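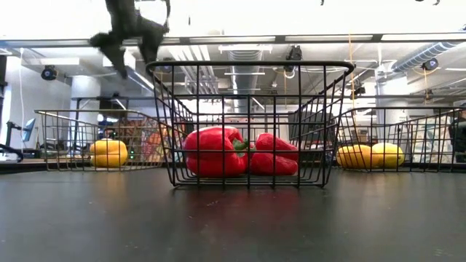

I have been putting off the muhammara for three weeks and tonight I ran out of excuses. Rasha Bitar is coming at seven tomorrow with her mother's recipe in her head (never on paper, she won't hear of it) and all I was told was to have peppers in the house. So I have peppers in the house! The two red ones are in the black wire basket and those are the ones that matter, nice and shiny, the bigger one with a stubby green stem. The yellow ones went into the silver baskets on either side, one in the left and a pair in the right, and they are strictly for eating raw with salt, because Rasha says yellow peppers in muhammara would be a crime and I'm not going to argue with a woman who once sent back soup at her own cousin's wedding.

I do like the wire baskets out on the dark table. I used to keep everything in the crisper drawer and then find it in June looking like an old glove. Now I see the peppers every time I walk past and I eat them, simple as that. Amna thinks fruit and vegetables should never share a table and gave me a long talk on the phone about bananas. I don't even have bananas this week.

Still need walnuts. The shop had only the big bag, 12 dollars, and I stood there like a fool and put it back, and of course I'll have to go get it in the morning. Pomegranate molasses I have, half a bottle, lid stuck on solid. I ran it under the hot tap and got nowhere and then my wrist hurt, so that's a job for Kai if he shows up early. He won't.

Other things. The building sent the letter about the water again, 287 dollars for the quarter, and I put it under the toaster where I can't see it. Called Hiba back finally - she got the apartment! Two bedrooms and a balcony that fits one chair if you sit sideways. She wants the old Jestau lamp and I said yes before I thought about it, and now I'm looking at the lamp and feeling a bit sorry.

Bread, lemons, walnuts, and ask Rasha if I'm supposed to char the peppers on the burner or in the oven. My smoke alarm has opinions about the burner. Bed now, it's nearly midnight and I haven't even washed the good bowl.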